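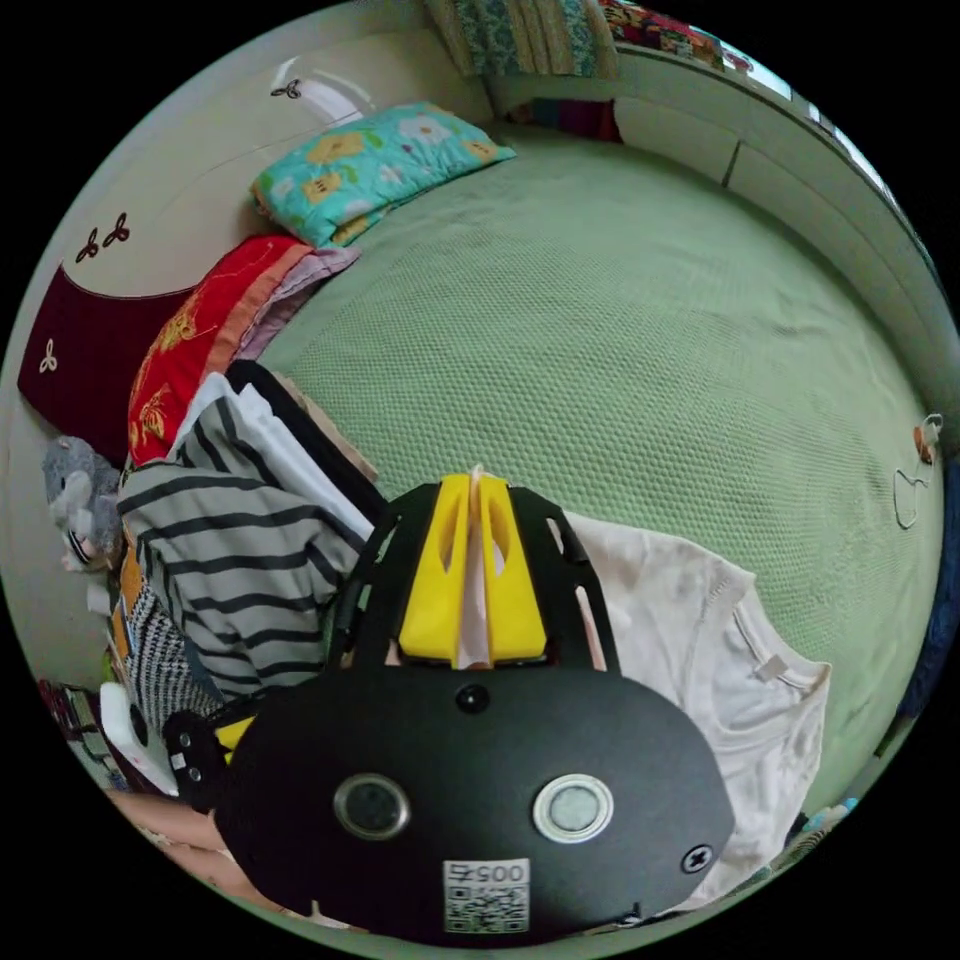

**Ülle Mets**

Hand-held gripper leaves one finger behind when it closes

I look after a Jarkness hand-held gripper, one of 4 on loan from the Gollalari project. Mine is 0057. The work is folding and sorting in ordinary bedrooms, so it spends its days pinching cloth and I spend my evenings picking fluff out of it.

Since Thursday the yellow fingers have stopped meeting squarely. The left one arrives, the right one turns up a moment later, like a guest who couldn't park. A thin strip of fabric still holds if I catch it dead centre. A T-shirt collar slides out every time, and a quilt is out of the question.

So far I've wiped the fingers with a damp cloth, blown out the slots in the side arms and restarted the thing more often than I'd admit to Gollalari. The cross-head screw on the right of the housing seemed a bit loose, so I nipped it up. No change. The Kinnear booklet that came in the box has 21 pages and the word 'finger' occurs in none of them.

Is this something I can put right at the kitchen table, or does it go back in the post? I have a small screwdriver set and a decent lamp.

---

**ravelled_hem**

Kitchen table, almost certainly. Mine did the same and it was thread. Blowing out the slots does very little, as the stuff you want is wound round the pivot at the foot of the late finger, packed down like felt.

Switch it off first. Open the fingers by hand as far as they go and get the lamp in low from the side. Look for a dull collar round the pin. Lift it with a blunt needle or the tip of a wooden cocktail stick, snip, and pull it out with tweezers. Leave the craft knife in the drawer, those fingers mark if you look at them sternly.

Then work them by hand a dozen times before you switch on. If the right one still drags, slacken the 2 small screws at its base, close both fingers on a folded strip of cotton so they line themselves up, and tighten a little at a time, swapping from one to the other.

No oil! I used sewing machine oil and everything it touched for a week came away with a neat grey thumbprint – including a pillowcase that wasn't mine.

Redo the zero afterwards. On my firmware you hold the button until it beeps with the fingers shut. Yours may differ.

---

**BorisTheSpanner**

have you tried turning it off and on again

---

**tolley_p**

Agree with ravelled_hem on the thread, with one addition. Undo that housing screw you nipped up by a quarter turn. On ours, doing it up hard pulled the shell against the side arm and gave the same late finger. We fitted a new Jurkum finger set, part 482, before anyone thought to check the screw. The old fingers are in a drawer, in perfect health.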